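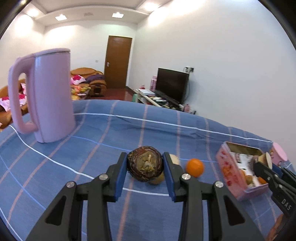
Laborbuch Greiftechnik, Standort Woltville
Eintrag Juli, begonnen 9:40 Uhr
Bearbeitung: Kane Hinds
Betreff: Bedarfsplanung Handgreifer und Verbrauchsmaterial, zweites Halbjahr

Stand der Mittel: Für Fingerbeläge, Schrauben und Kleinteile sind im laufenden Halbjahr noch 1065 Euro verfügbar. Die Position Greifer wird gesondert geführt und ist durch die Zusage vom Frühjahr gedeckt, sofern die Stückzahl von 4 nicht überschritten wird. Eine Übertragung zwischen beiden Positionen ist nach Auskunft der Verwaltung ausgeschlossen.

Angebote liegen vor von Worent und von Głowacki. Clukthorpe hat auf die Anfrage bisher nicht geantwortet; Erinnerung ist heute versandt worden.

Worent: 674 Euro für den Satz Ersatzbeläge einschließlich Gelenkschrauben, Lieferzeit 8 Wochen. Versandkosten enthalten. Die Shore-Härte des Belags ist im Angebot nicht angegeben und muss nachgefragt werden.
Głowacki: Einzelpreise je Belag, kein Satzpreis, dafür kürzere Lieferzeit. Mindestabnahme unklar. Die beiliegende Zeichnung zeigt ein anderes Lochbild als unsere Finger; ohne Adapterplatte vermutlich nicht verwendbar.

Zur Begründung des Bedarfs wird auf die Arbeit mit Lebensmitteln und Haushaltsgegenständen verwiesen. Der Beschaffungsantrag in der alten Fassung nennt als Prüfkörper ausschließlich Quader und Zylinder aus Kunststoff. Diese Angabe ist überholt. Runde, glatte Früchte und bröckelndes Gebäck stellen an den Belag andere Anforderungen, insbesondere hinsichtlich Reinigung und Haftung. In den Antrag ist daher ein eigener Absatz zur Reinigbarkeit aufzunehmen. Krümel in den Gelenken sind als Wartungsgrund ebenfalls zu nennen.
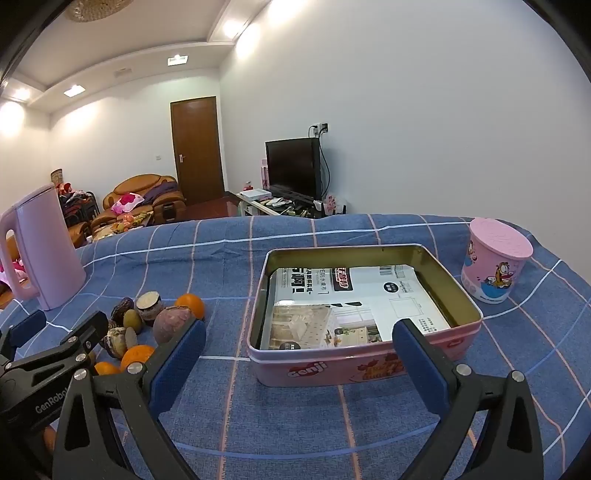
Weiter zu klären ist, ob die Greifer künftig paarweise beschafft werden. Beim Arbeiten mit zwei Greifern auf engem Raum sind Öffnungsweite und Baubreite der Gelenkarme gleichermaßen maßgeblich. Im Antrag war bislang nur die Öffnungsweite aufgeführt. Ergänzung: maximale Baubreite bei voll geöffneten Backen, gemessen an der breitesten Stelle des Gestänges. Die Bieter sind um Nachreichung dieses Maßes zu bitten.

Verbrauchsmaterial Objekte: Obst und Gebäck wurden bisher aus der Handkasse bezahlt. Dies ist nach Rücksprache nicht weiter zulässig. Es wird eine eigene Zeile »Prüfobjekte, verderblich« eingerichtet. Dosen, Becher und Kannen sind unter »Prüfobjekte, dauerhaft« zu erfassen und nach Gebrauch in das Regal zurückzustellen. Belege bitte getrennt abheften.

Nachtrag 14:15 Uhr: Worent bestätigt telefonisch, dass der Satzpreis bis Monatsende gilt. Teillieferung möglich, jedoch ohne Preisnachlass. Nach Abzug des Satzes verbleiben 391 Euro. Davon ist zunächst das Reinigungsmittel für die Beläge zu bestellen; das bisher verwendete ist laut Datenblatt für Silikon nicht freigegeben. Ob unsere Beläge davon betroffen sind, ist offen, die Werkstoffangabe fehlt in den Unterlagen.

Offene Punkte:
Härteangabe und Werkstoff bei Worent erfragen (Hinds)
Lochbild Głowacki mit der Werkstatt abgleichen
Antragstext Abschnitt 3 neu fassen, Baubreite ergänzen
Antwort Clukthorpe abwarten, danach Vergleichstabelle an die Verwaltung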